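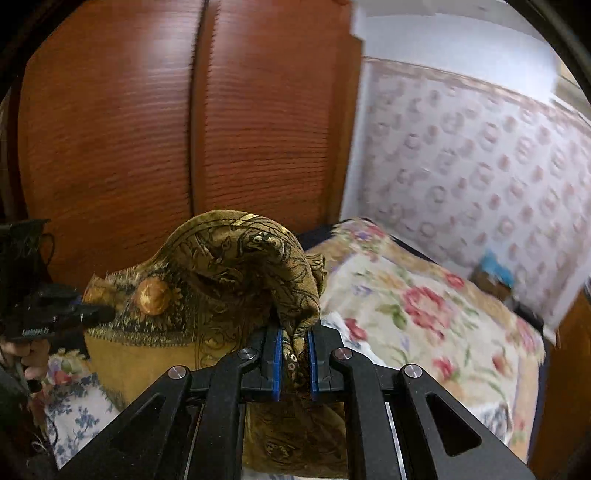
The patterned cloth in the blue pads, lifted over the bed.

The left gripper had been closing badly for most of a week before Natalie wrote it down. She had put it down to her own wrist. By the end of an afternoon everything felt heavy and a little out of true, and it was easy to think a jaw was late when it was only your finger that was late.

Then she folded the same shawl five times running and dropped the same corner five times.

"It's letting go at the tip," she said.

Her aunt Lorraine was on the other side of the bed with the spare charger in her lap. The house was Lorraine's, and she had agreed to the work on the understanding that the bedding would be put back properly afterwards.

"Is it the battery?"

"It's not the battery."

She rang Clyde Kincaid at the Bellamy workshop. He asked which unit and she read him the number off her sheet, 408. He asked whether the pads were the old ones or the Hidumine ones.

"Blue."

"They're all blue. Look at the bottom edge. Has it got a lip?"

It had a lip on one jaw and not on the other. Clyde was quiet for a bit and she could hear him moving things about on a bench.

"Somebody's mixed a pair," he said. "Have you got your box?"

She had her box. It was an old biscuit tin with a hex key set, a tube of the thin grease, a roll of cloth tape, a toothbrush and a packet of new pads, sealed. She cleared a space on the dresser and laid the gripper on a tea towel. Lorraine moved a few bottles along without being asked.

He talked her through it, although she had done it twice in October with Gavin Swanson watching. Power off at the body. Jaws open all the way by hand, slowly, until they stopped. Peel from the bottom and keep the blade flat. The pad with the lip came off in one piece. The other tore and left a grey skin of glue behind, which she rubbed at with her thumb for a long while.

"Don't use your nail," said Clyde.

"I'm not using my nail."

Under the good light by the window she found fluff wound round one of the pivots, mustard and brown, packed so tight it had gone shiny. She picked it out with the toothbrush and then with a pin. It came away as a ring. She put it in the lid of the tin to show him, forgetting he was on the telephone.

"There's wool in the pivot," she said.

"How much?"

"Enough to knit with."

"Do the other three, then. And the other gripper when you've finished that one. One drop of grease on each, work it in, wipe off what you can see."

It took most of an hour. Lorraine made tea and took a call from Ingeborg Grube next door about the bins. When she came back the new pads were on, and Natalie was holding the jaws shut on a strip of paper and tugging it.

The paper was Clyde's test. It had to hold at the top, the middle and the bottom with the same pull. At the top it still slid.

"Quarter turn on the stop screw," he said. "No more than that. Then try again."

She gave it a quarter turn. The paper held at the top and tore when she pulled it. She said so, and he said that would do, and that she ought to run the count back to zero before she forgot. She typed in 0 and the date. The old count had been 380, and the pads were meant to be looked at every 200. She didn't mention this and he didn't ask.

They started again with the blanket, the big olive one. It was the worst thing in the house to lift, and if the jaws would hold that they would hold the shawl.

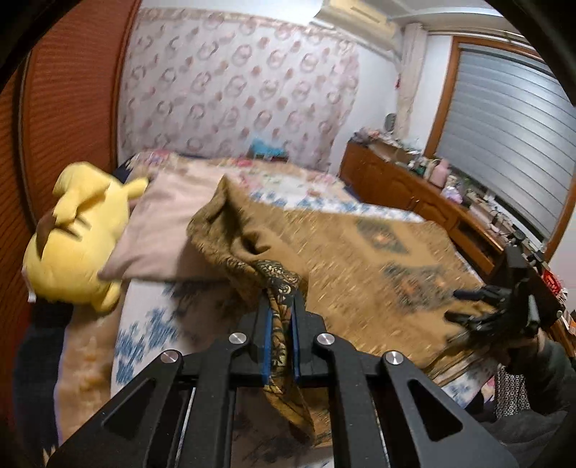

Both grippers on the bedding, with the blanket coming up off the sheet.

Natalie took up the slack and walked it back. She watched the blue pads. There was dark cloth bunched over the tips, and she waited for it to go, as it had been going all week, with that small soft slip she could feel in her palm before she saw it.

"Well?" said Lorraine.

"Hang on."

She raised it another few inches and held it there until her arm began to shake. Then she put it down, opened the jaws, closed them on the same place and did it again.

"It's holding," she told the telephone, but Clyde had rung off some time ago.

She wrote it on the sheet. Pads replaced, both jaws, 408. Pivots cleaned. Stop screw, quarter turn. In the box marked Cause she put fluff, crossed it out, and wrote mismatched pads, then put fluff again after it.

"Have you still got that bit of wool?" Lorraine asked. "Only I think it's off my good shawl."

Natalie passed her the lid.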